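2 min read

Section 7: Fitting the Sheet

1. Clear the mattress of clothes and loose bedding.
2. Start at the headboard. Hook both corners, then work toward the foot.
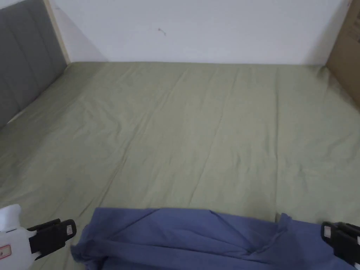 Photo: Pumphrey Bedding

3. Smooth the fabric outward with flat hands. Shallow creases are normal — leave them.

Caution: Do not drag the sheet along the edge of the wooden frame.

4. Check the side next to the wall for bunching.
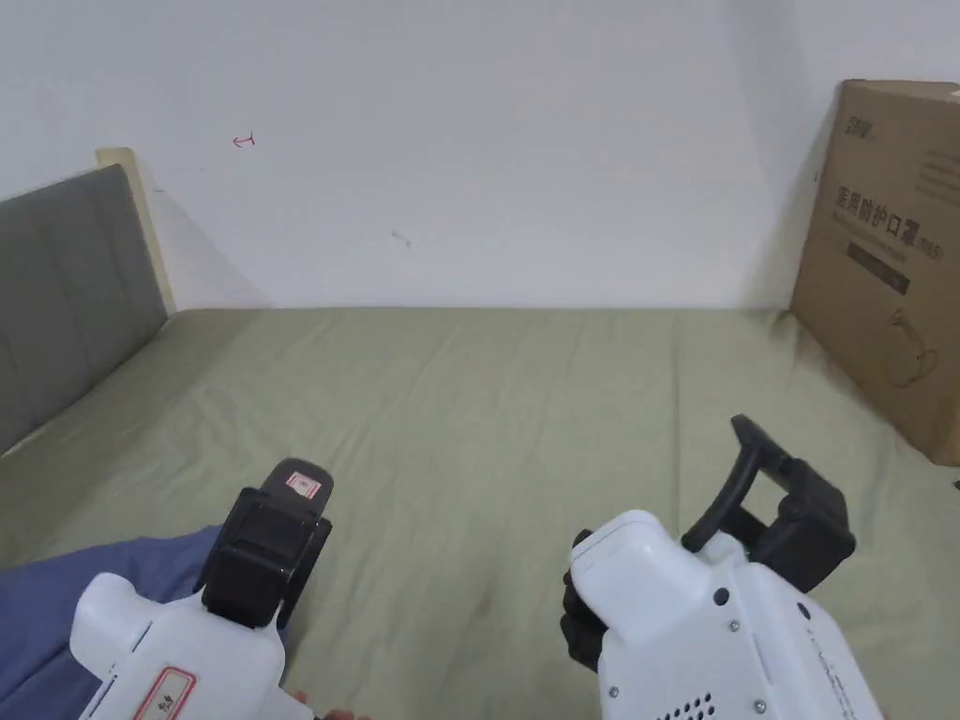
What temperature should I wash the sheet at?
Wash at 40 degrees. Use 60 for marks that stay, and tumble dry on low.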